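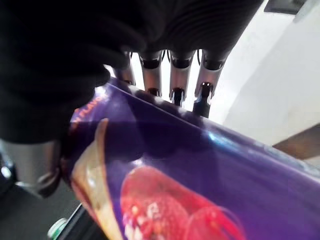
Flooding in Brirkinham district: Haddad clinic reopens as displaced families seek care

Medical teams have resumed work at the Haddad health centre, in the south of Brirkinham district, after floodwater forced the building to close for nine days. The centre reopened on Sunday with a reduced service. It is the only facility offering maternity care between the town of Haddad and the Gridow crossing.

Heavy rain in May caused the river to break its banks in several places, and 800 families have been registered at temporary sites on higher ground. The largest of these is at Gridow, where people are sheltering in two school buildings and a covered market. The road between Gridow and Haddad remains closed to lorries. Patients needing surgery are being taken by boat as far as the crossing and then by ambulance to the district hospital.

Dilleo, the medical aid organisation which supports the health centre, said that its staff had treated 84 people for acute watery diarrhoea in the first week of the response, 34 of them children under five. No deaths have been recorded among these patients. Samples have been sent to the regional laboratory and the results have not yet been received.

"Our main concern is the supply of clean water," the organisation said in a statement. "The wells at Haddad were under water for several days and must be cleaned and tested before they are used again. Until that work is finished, families will depend on water brought in by tanker, and the present deliveries do not meet the need."

A mobile team is visiting the Gridow sites each morning from 8 am. It provides general consultations, wound care and vaccination against measles, and refers pregnant women to Haddad where the journey can be made safely. Patients with long-term conditions such as diabetes and high blood pressure, many of whom left home without their medicines, are being given a month's supply.

At Haddad, 19 beds are now in use. The pharmacy and the delivery room have been cleaned and are working normally, but the laboratory is still closed and the cold store is running on a generator. Dilleo expects the remaining repairs to take three weeks, provided that fuel can be delivered.

The organisation has asked the district authorities to give priority to reopening the Gridow road and to allow medical cargo to pass through the crossing after dark. Talks on both points are continuing.

Dilleo has worked in Brirkinham district for six years, supporting the Haddad health centre and four village health posts. Two of the health posts remain out of reach by road.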